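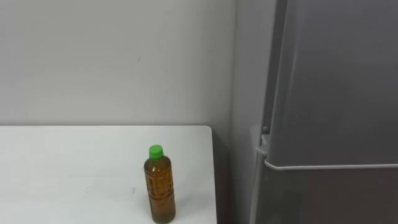
Tuesday, September. Small room, long desk

Came in at 7 to finish the room before the others arrive. The plan is still the same as we wrote on the board: the desk stays, the appliance beside it stays, and everything which has no use for the tea break corner goes to the Jamura shelves in the corridor.

Measured the desk again, because Qianru Fu wrote 156 in the last entry and I had 165 in my own paper. It is 165 cm. Please correct your drawing, Qianru. The cover sheet from Khoo must be ordered with the right number, otherwise we will have a short sheet again and nobody wants to cut it twice.

Wiped the top with the mild cleaner, 2 times. Some faint smudges stay on it. I think they are in the surface and do not come off with a cloth. I did not try the stronger cleaner from Wanton. On the old desk it made the white color go yellow after some weeks, and I would like to ask the supplier first.

The wall behind the desk is good. There is one small dark mark near the middle, very small. I could not decide if it is a scuff or an old pin hole. Qianru wants to paint over it. My opinion is to leave it, as one spot of new paint on an old wall looks worse than the mark. We can talk about it at lunch.

The gap between the desk end and the appliance: please do not push the desk to close it. I know it looks like lost space, but the door of the appliance needs it and also the mop must go in there. Last month I found a spoon and much dust inside.

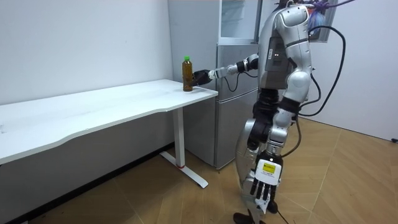

About drinks on the desk. I prefer bottles with a screw cap, like the tea with the green cap, and no open cups. Cap closed when you do not drink. The right end of the desk is the place for them, so the left part is free for paper and for the Brullimetti scale when it comes back from repair. If you leave a bottle overnight, write your name on it. I will not throw away a full one, but I also do not like to guess.

Tea for the cupboard: the price for one case went up to 86 in our internal list, so I ordered only one case this time. If more people want the unsweetened kind, tell me before the next order.

Still to do:
new drawing with 165
ask about the cleaner
sheet from Khoo, check the color is the same white as the desk
label for the lower shelf in the corridor

Stopped for lunch. The drawing first, when I come back.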